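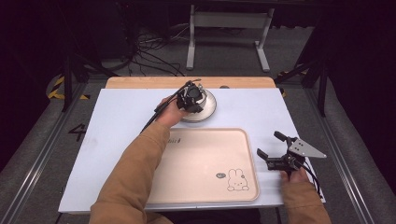 Station 4 was the stop I'd been waiting for on the Avthorpe open day, and it was the one that broke down! Vivek Ahuja was showing 18 of us how people teach table setting with a pair of hand-held grippers: dish, tray, dish again, over and over, every move recorded. The run we walked in on was number 1447. 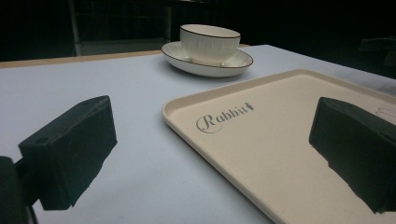 Then the left gripper stopped reporting. Its fingers still worked fine in the hand, but the log on Vivek's laptop had gone flat, and the recording carried on as if all was well. He called a stop and went through the whole fault hunt in front of us (I loved this part). The culprit was a cable plug that had worked its way out by 2 millimeters.

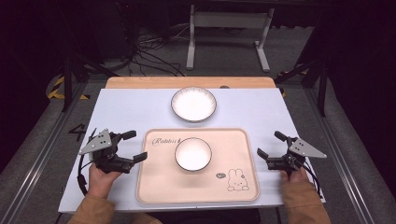

Birdie Abernathy, who looks after safety there, told us they lost 21 runs to the same plug in November before anyone spotted it. She wants a clip on every cable and an alarm when a signal drops. The clips are on order from Šimko. I asked if I could come back to see the alarm tested, and she said yes, so I'm going again in spring. Wear flat shoes if you go, and watch the cables on the floor.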